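Home | Guides | Coin Care | Contact
Last updated: 2020-01-30
2 min read

I got my first bronze from Rodica Cozma last October, and I nearly ruined it with vinegar -- please don't! 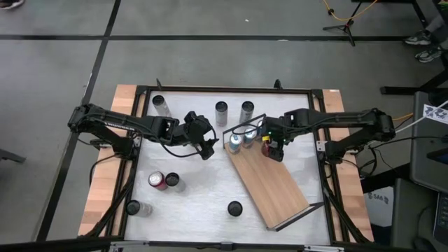

COIN CARE

Soak the coin in distilled water and change the water daily. After 30 days, brush it gently with a soft toothbrush (baby ones are great) and pat it dry. Still crusty? Soak it again.
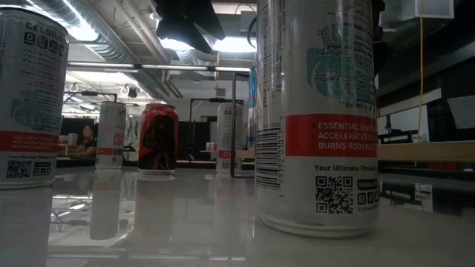
Celsius can on the tabletop

Leave the green or brown patina alone -- buyers like it. Then let the coin dry overnight before it goes in a flip.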